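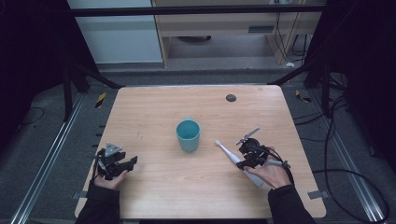 ## 4. Recording a series on the Temba box

Do this once the tuner scan (section 3) is finished. If the guide is still blank, wait — it fills in slowly the first night.

1. Press GUIDE. Find the show. Any episode will do.
2. Press OK, then **Record series**. Not "Record once", people hit that one all the time.
3. Pick **New only** or **All**. Long-running soaps: New only, or the disk is full by the weekend.
4. Set **Keep** to 3, 12 or Until deleted.
5. Set **End late** to 14 minutes for anything that follows live sport.
6. Press OK again. Red dot shows next to every episode it found.

**Note:** Premieres are sometimes listed under a different title from the rest of the season. No red dot on episode one? Go back to step 1 and add it by hand.

**Note:** Ronville viewers get the Dulldale regional feed as well. Same dramas, different start times. Choose one channel or you'll recieve doubles.

**Caution:** Don't pull the power while the front light is red. You lose the episode being recorded and sometimes the one before.

**Caution:** Changing region wipes the series list. Write it down first.

### 4.1 When a show moves to a new slot

1. MENU > Series list.
2. Highlight the show, press BLUE.
3. Box searches the next 14 days. Takes some 40 seconds, dont press anything.
4. New slot found — press OK. Nothing found — leave the entry in the list, it checks again overnight.

Mid-season breaks: shows that stop before the holidays and return in January stay on the list, greyed out. Leave them.

Trirkent remotes: BLUE is the button marked D.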